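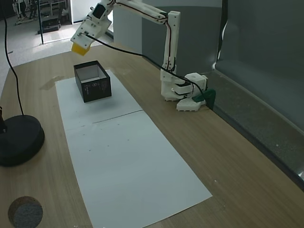 Re: Archived threads missing from search
From: Silvan Thaler
To: jendach-users

On Wednesday, Hannelore Sutter wrote:
> I archived 2,487 messages from the Irby folder. They still show
> up under All Mail, but a search by sender returns only 1,000 of
> them. Does archiving drop messages from the index? I'm on
> version 4 with the default settings.

No, archiving only removes the inbox label. The index entry stays as it was.

What you are seeing is the result limit. The search box stops at 1,000 hits and doesn't show a notice. To raise it, open Settings, then Search, and change "Maximum results". Setting it to 0 turns the limit off. You have to close the search tab and open a new one before the change takes effect.

If you would prefer to leave the limit alone, narrow the search by date:

from:natix in:archive before:april

The "in:archive" part has to come after the sender. In the other order it is read as plain text and you get no hits at all. Lorenz Zürcher filed a report on that last year and it is still open.

One more thing to check. Muted threads are left out of search by default, and the count under All Mail includes them. I had 43 of those in my own account. Add "is:muted" to list them. To unmute, select the thread and press M. Doing this from the phone app also works, but the desktop client won't pick it up until the next full sync.

If the numbers still differ with the limit off, please post the output of Help > Index Status.

Silvan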